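Comunidad Narkia – Pinzas, brazos y cámaras
Publicado en julio por taller_bajo
Lectura: 2 min

¿Almohadillas estriadas o lisas para recoger una mesa?

Estoy probando pinzas de mano de dos dedos para grabar demostraciones de recogida en una cocina, ¡y me lo estoy pasando en grande! Tengo unas almohadillas azules con textura y dudo si comprar las lisas de Gasadance antes de grabar 50 tomas más. 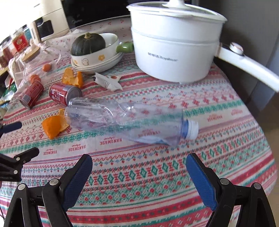 Mi duda principal es el agarre en objetos que ceden. Una botella de plástico vacía y abollada, como la que está tumbada delante de la olla, me parece más difícil que las latas rojas, porque no ofrece dos caras paralelas. ¿La cojo por el cuello o por el cuerpo?

oprea_fan
¡Por el cuerpo, y con las estriadas! Yo comparé los dos juegos en un brazo Oprea y las lisas me patinaban con todo lo arrugado (bolsas, envoltorios, papel). Baja la velocidad de cierre y deja que el plástico se deforme un poco – con 27 intentos por juego ya verás la diferencia.

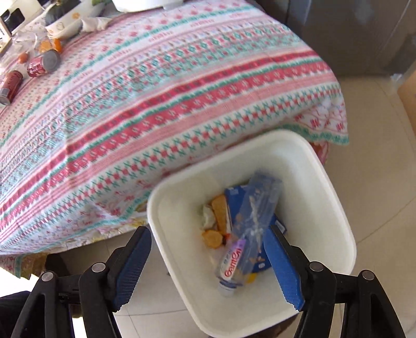 Otra cosa: mete también objetos grandes y rígidos en la prueba. Una pinza que va de maravilla con una lata puede torcerse al sujetar un borde ancho, y ahí se nota la holgura de los pivotes.

kilo_y_medio
Las lisas son mejores. Se limpian antes.

pistb_2000
Depende de la cámara tanto como del dedo. En mi Pistbridge los dedos abiertos tapaban justo el punto de contacto, y cambié el ángulo antes que las almohadillas.

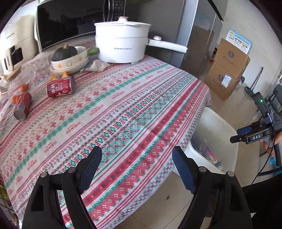
Si grabas con 2 pinzas a la vez, calibra cada una por separado y repite la calibración cuando cambies de almohadilla. ¡Y cuéntanos los resultados, que me interesan muchísimo!

Temas relacionados
Holgura en los pivotes de una pinza de mano
Controlador Narkia 2000: primeras pruebas
Qué cable usar con dos pinzas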